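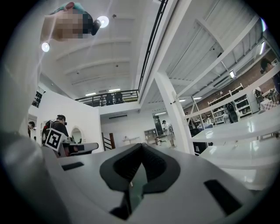
Workers at the Holmgren department store in Gustlow may now come to work with hair of any colour, after the company changed a dress rule which had been in force for many years. The new rule started on Monday and covers all 836 employees, from the sales floors to the warehouse and the offices. It also covers hats, scarves and other things worn on the head, which earlier had to be black, navy or grey. Teal on top with a little pink at the tip, as in the photo, would be fine under the new text, whether it is hair or something worn over it.

The old rule said that hair must have "a natural shade" and that the staff manager of each floor should decide what this means. In practice the floors decided very differently. A dark red which was accepted in the shoe department could be refused in kitchen goods, and people who changed department sometimes had to dye their hair again. Two employees made a formal complaint in February, and after this the company asked all staff for their opinion.

Nearly 75 per cent of those who answered wanted the rule to be removed completely. Others wanted to keep it for staff who meet customers, and a small group asked only that it should be written more clearly.

"I had a customer who asked me where my nice blue went," said Funmilayo Okafor, who works in the curtain department and was one of the two who complained. "I had to tell her that I was not allowed to keep it. She was more upset than me." Okafor has worked in the store for nine years. She says she will wait until after the summer sale before she colours her hair again, as it takes most of a free day and she does not have many of those at the moment.

Some limits stay in place. Long hair must still be tied back in the warehouse and in the café kitchen, and the café staff must wear the net which the store provides. Hats with large writing or with the name of another shop are not permitted. Name badges must be worn on the chest as before – not on a hat or a scarf.

The store says it does not expect complaints from customers. A spokesperson said that a few letters had arrived already, most of them friendly, and that one came from a retired saleswoman who was sent home in her first week because of a green ribbon. The company will look at the rule again next year together with the staff representatives.

Other employers in the town centre are following the matter. The Gavetti bakeries, which have shops on both sides of the market square, said that they have no rule on hair colour and never had one, but that hair must be covered behind the counter. The furniture shop Holtix, on the other hand, keeps its present rule for the time being. Its management wrote in a short answer that staff there "have not asked for a change", and that they would be ready to talk if somebody did.

5th June
By our Gustlow reporter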